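Simulation Season at the Camedwood Robotics Club
November 29, 2025

The Camedwood Robotics Club has completed its first season of work in simulation, and I wish to record how the students arranged it. The Starkum assignment, issued in June, asks each team to tidy a household kitchen in software before touching hardware. Teams receive 600 points and lose some for every dropped item.
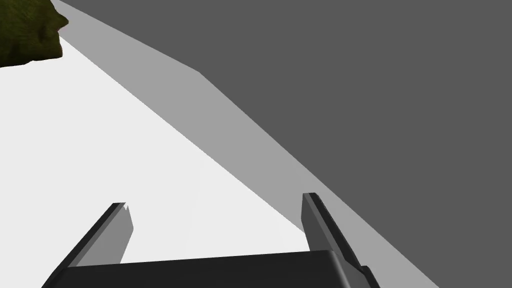
Each team submitted 3 programs and was permitted 2 revisions. The Bahrami team spent its revisions on the approach to the counter — a sensible choice, in my view, as most deductions were recorded there.
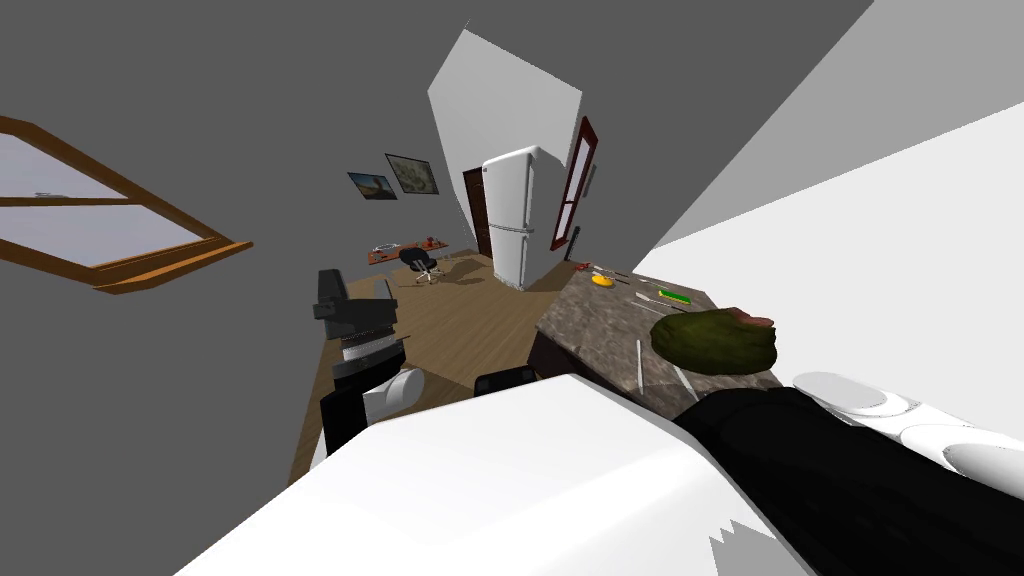
Grading follows the Cileleck rubric, which has 9 headings. The heaviest concerns the order in which items are handled. With a large, lumpy sack on the granite counter and thin sticks lying in front of it, students must decide which to move first, and they must defend that decision in writing. Reports are due before the winter recess.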